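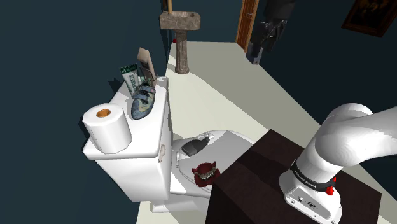

A morning at the Stumside respirator works

I've been buying masks and ear defenders for our joinery shop for years and had never once seen where any of it comes from. So when our supplier, Leven, put a note in with the November order saying there were places going on a visit to the Stumside factory, I rang up the same day (and got the last one, I think!).

We started at 8 in the morning, which meant a horribly early train and a bacon roll on the platform. Sombat Thaweesak met us at reception and handed out hairnets and blue overshoes. He runs the half-mask line and has a very loud voice, handy when you're trying to hear him over the presses. No beards past the yellow door unless you wore a snood as well, so two of our party looked like beekeepers all day.

The rubber room comes first. It's warm and smells like a new bicycle shop. The face pieces drop out of the moulds with a frill of spare rubber round the edge, and a row of people trim it off with little curved blades, very fast. I had a go on a reject and made a right mess of the chin.

Then on to filters, and this was my favourite bit. The filter paper arrives on rolls 442 metres long and goes through a pleating machine called the Flotier, which folds it up like a paper fan and spits it out ready for the casing. Sombat stopped it so we could feel a strip – softer than I'd expected, almost like felt. They get around 158 cartridges out of a roll if it behaves, and he said damp weather makes it sulk.

Wanpen Wattanapong took over for the test lab. She had one of us sit in a hood while she sprayed in something bitter, and the idea is you shout if you can taste it. I volunteered. Nothing at all with the strap done up properly, then she had me loosen it one notch and ugh, I could still taste it at lunch. I've been nagging the lads about their straps ever since.

Lunch was in the canteen, a green curry from Kongkaew, the café over the road, and very good it was too. We had 30 minutes in the showroom after that, and I came away with a sample of the new half-mask in small, a size we can never get hold of.

The spare valves are sold separately, by the way, and Leven will add them to a normal order if you ask. I've put my name down for the glove factory visit in spring.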